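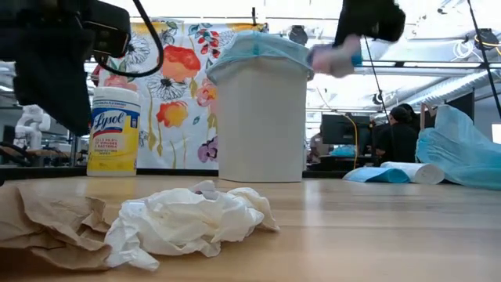

Aled Bellis preguntó, antes de que se leyera el orden del día, si de verdad hacía falta otra reunión para decidir quién tira un papel arrugado a un cubo que está en la misma mesa. Se le contestó que la anterior se había convocado para lo mismo y que por eso el asunto volvía a figurar en el orden del día.

Acta de la reunión de usuarios del taller Porell
Mes: noviembre
Hora de inicio: 18:30
Redacta: la secretaria de turno

1. Acta anterior

Se aprueba sin lectura. Quien redacta hace constar que tres de los presentes reconocieron no haberla abierto, de modo que el valor de la aprobación queda a juicio de cada cual.

2. Mesa de embalaje

Es el punto que ocupó casi toda la tarde. En octubre se acordó que cada usuario dejaría la mesa despejada y limpia al terminar su turno. El grupo de cerámica sostiene que el acuerdo se cumple «en general». Encuadernación sostiene lo contrario y añade que «en general» significa los días en que entra encuadernación.

Se discutió qué es basura y qué es material. El papel kraft marrón, aunque esté arrugado, lo guarda la mitad de los usuarios para rellenar cajas. La otra mitad lo tira. El papel fino blanco sufre la misma suerte, con el agravante de que una vez hecho una bola no sirve para envolver nada delicado, y aun así se queda en la mesa por si acaso. Encuadernación propuso una regla sencilla: si está en la mesa al acabar el turno, va al cubo. Cerámica replicó que con esa regla perdieron en verano un lote de relleno en buen estado. Se preguntó dónde estaba entonces ese lote. Estaba en la mesa.

Hubo una propuesta intermedia, la de poner una caja para papel reutilizable debajo de la mesa. Quien redacta recuerda que ya existió una caja así, que se llenó en una semana con vasos, cordel y un paraguas, y que se retiró sin acuerdo ni acta. No obstante, se aprueba ponerla otra vez, a prueba, hasta la próxima reunión. Medirá lo que mida la caja que aparezca; no se va a comprar ninguna. 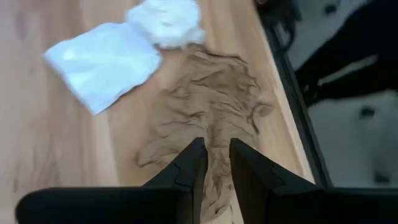
En cuanto a los paños, se pidió que no se mezclen con el papel. Un paño de color tostado hecho un rebujo y un trozo de kraft se parecen bastante a las ocho de la tarde, y ya se han tirado 2 paños por esa razón, según cerámica. Encuadernación duda de la cifra y cree que uno de ellos está en el armario de las prensas. Se mirará.

Acuerdos del punto 2:
- Al final del turno, el papel va al cubo o a la caja. La mesa no es un tercer sitio.
- Los paños se doblan y se dejan en el estante de la entrada.
- No se aprueba el cartel recordatorio. Hay ya cuatro en la pared y se leen lo mismo que las actas.

3. Cubo y bolsas

El cubo sigue subiéndose a la mesa para barrer hacia él los recortes. Parte de los presentes lo ve cómodo y parte lo ve poco higiénico, teniendo en cuenta que en esa misma superficie se envuelven piezas para entregar. Votación a mano alzada: empate. Se repitió y volvió a salir empate, con dos personas que cambiaron de bando en direcciones opuestas. El cubo, por tanto, seguirá donde lo deje el último.

Sobre las bolsas, se leyó la oferta de Derken: 30 rollos con entrega en el taller. Se preguntó para qué quiere tantos rollos un taller con un solo cubo en uso. El grupo que trajo la oferta respondió que el precio por rollo mejora. Bellis observó que el precio por rollo mejora siempre y que el gasto también crece siempre, y pidió que se dijera cuántos rollos se gastaron el año pasado. No hay registro. Queda pendiente hasta que alguien lo averigüe, cosa que no se ha encargado a ninguna persona en concreto.

4. Toallitas desinfectantes

Se pasan por la mesa al empezar y al terminar. En teoría. Encuadernación señaló que una toallita pasada por encima de los restos de papel solo humedece los restos, y que primero hay que recoger. Cerámica preguntó además qué les hace el producto a las vetas y al brillo de la madera con el uso diario. Nadie de los presentes supo decirlo con fundamento, aunque se oyeron cinco opiniones muy firmes.

Se acuerda leer la etiqueta del bote - alguien tenía que proponerlo - y probar antes en una esquina por la parte de abajo del tablero. Hasta entonces, paño húmedo para el polvo y toallita para manchas y pegotes.

5. Propuesta Remum

El plan Remum, presentado por el grupo de estampación, consiste en un cuadro de turnos con 33 casillas, cada una con una tarea y una firma. Se agradeció el trabajo. A continuación se preguntó quién comprobaría las firmas, y el grupo de estampación contestó que otra firma. El debate decayó a partir de ahí.

Se propone una versión reducida: mesa, cubo, suelo. La traerán hecha a la próxima reunión, si puede ser en una sola hoja.

6. Gastos

Papel kraft y papel de seda del proveedor habitual, Toivonen, más reposición de paños: 1648 en lo que va de año. A varios les pareció mucho papel para acabar discutiendo si se tira. Se pide el desglose. Cerámica anuncia que no piensa pagar el papel de seda que usa encuadernación, y encuadernación anuncia lo mismo cambiando los nombres.

7. Ruegos y preguntas

Se ruega no colgar telas en el respaldo de las sillas.

Se pregunta por la llave del armario de las prensas. La tiene alguien de estampación, que se había marchado en el punto 5.

Bellis pide que conste su escepticismo respecto a la caja de debajo de la mesa. Consta. Quien redacta pide que conste también el suyo.

Se levanta la sesión a las 20:10. La próxima se convocará por correo cuando haya desglose de gastos y versión corta del cuadro de turnos.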